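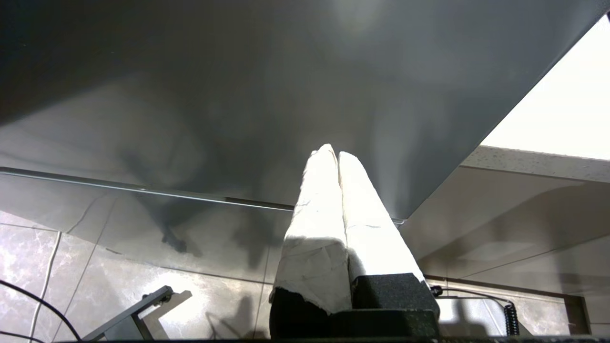 Gray panel, underside, with the strip along the lower left.

From: Amerley Kwofie
To: nakoleck-shelving list
Date: 24 March 2022
Subject: Re: Ulton panels, worth the extra?

> The Ulton panels have a metal edge all the way around, so they
> won't sag. We put 50 pounds on ours in October and it hasn't moved.
> The Skernach ones are the same thing with a worse finish. Pay the
> extra 10 dollars and be done with it.

All the way around? I'd like to know how you checked. The picture at the top is from underneath, and I can make out a thin strip on one side that looks like metal. It could just as well be trim. I wouldn't hang a shelf on the strength of it.

The finish is smooth and gray, I'll give you that. So is filing cabinet paint.

As for the 50 pounds, was that in the middle or spread out? Nyarko's sheet says 70 for theirs and then adds "evenly distributed" in tiny type. My paint cans don't distribute themselves.

Before I order I want somebody to lay a straightedge across a loaded one and tell me the gap. Screw spacing too, if you have it.

Amerley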